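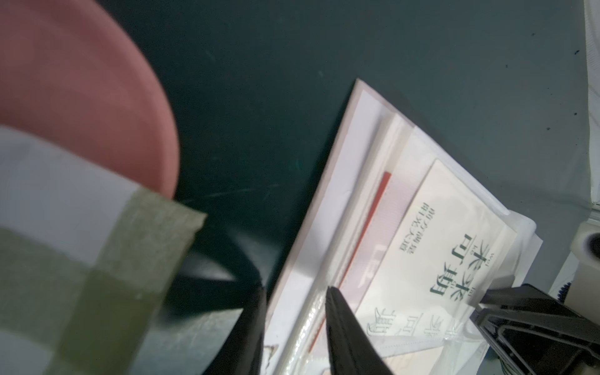

Figure 1. Checkered cloth and a round, salmon-pink object on a green surface.

3.2 What people keep within reach

Few things tell us more about a home than what its owners leave out on the table! In the Roltstead survey we asked each household to keep a short diary of the items they picked up during meals, and the diaries were a delight to read. We received 1,440 entries from 435 households, far more than the 900 entries we had planned for when the forms went out in May.

Cloths came up again and again. People used them under hot pots, over bread, around jars with stuck lids (one diary lists 16 uses in a single day), and they often had firm opinions about which cloth was right for which job. Checks were a clear favorite in Dureck, where many families told us the pattern hides stains well. Homes in Clelo leaned toward plain fabric and changed it more often.

Storage followed a pattern of its own, and we found this part of the data especially exciting. Households with hooks on a wall near the table wrote down fewer searches for lost items than those relying on drawers, and the gap held up in small and large kitchens alike.
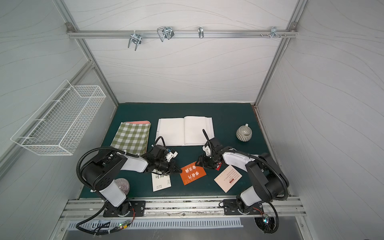

Figure 2. Wall storage above a work surface: metal rail with wire hooks, and a white wire-mesh basket at the left.

Baskets were harder to read. In Rai they mostly held fruit and mail, while elsewhere they collected whatever had no other place. We return to these mixed baskets in Section 4, where the diary entries are compared by household size.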